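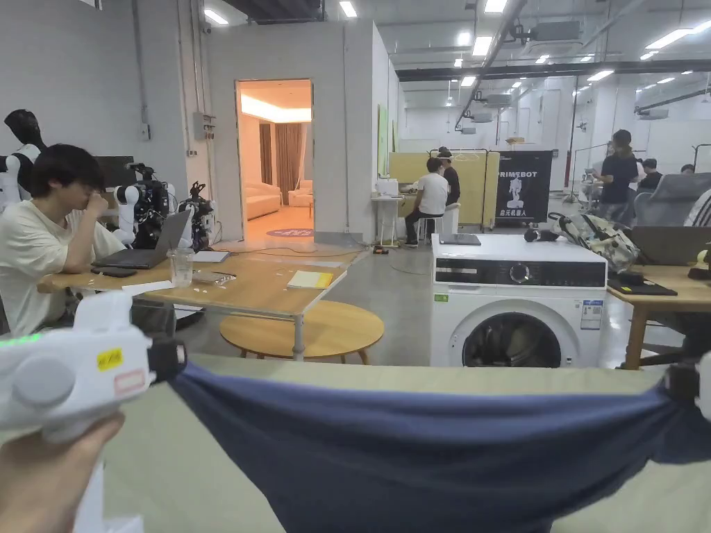 Novis 叠衣垫与铺布
Parnham 家居 > 洗衣与收纳 > 叠衣用品

Novis 叠衣垫与铺布用于衣物洗后的摊平、折叠和分放。垫子为米白色，铺布为浅灰绿色，两件分开出售，可以单独用，也可以把铺布盖在垫子上一起用。浅底适合处理藏青、黑色一类的深色衣物，袖口和下摆的位置容易看清，线头也容易找到。

垫子
表面平整，有一定厚度，直接放在桌面或床架上即可。T恤、衬衫、家居裤一次摊开一件，大件先对折再放。新垫拆封后表面会有轻微折痕，平放一段时间后变浅，不影响使用。

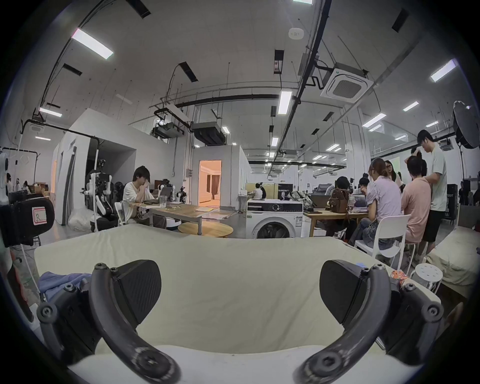
垫子宽90厘米，靠墙摆放时建议留出一侧站人，另一侧放待叠的衣物。叠好的衣物不要长时间堆在垫子中央，容易压出凹印。垫子本身不可机洗，脏污处用拧干的湿布擦拭，晾干后再用。

铺布
展开后长151厘米，四边锁边，没有正反面之分。铺的时候先对齐靠自己的一边，再向前推平。布面不必绷紧，抚平大的褶皱就可以开始叠。铺布可机洗，首次使用前请单独清洗一次。洗涤时不要加漂白剂，低温熨烫。

深色衣物的叠法
1. 抓住衣物两端，向左右拉开，让中间自然垂下。
2. 放到铺布上，从一角提起，把压在下面的部分带出来。
3. 两边向中间折，再上下对折。

衣物没有干透时请先晾干。新买的深色衣物可能掉色，潮湿时接触铺布会留下印子，这种情况不在退换范围内。

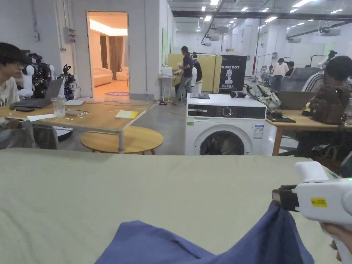 Golob

选购时先量桌面。桌子比铺布窄，多出的部分会垂下来，坐着叠衣服时容易被膝盖带动，可以向下折到桌板底面，用夹子固定。桌子比铺布宽则没有影响。家里洗衣机离桌子较远的，可以把垫子放在洗衣机附近的矮柜或长凳上，柜面要比垫子大，悬空的部分承不住重量。

只叠毛巾和小件的话，买铺布就够了。床品之类的大件建议两件一起用，垫子的厚度能减少滑动。

包装与发货
垫子卷装，铺布折叠装袋，由 Plunonbridge 仓库发出，付款后3天内出库。同一订单中的垫子和铺布会分成2个包裹，到货时间可能不同。偏远地区的运费在结算页显示。

退换
未拆封可退。垫子拆封后无法恢复卷装，只受理质量问题。铺布洗过之后不再退换，请在清洗前检查锁边和布面。

页面更新：2020年5月20日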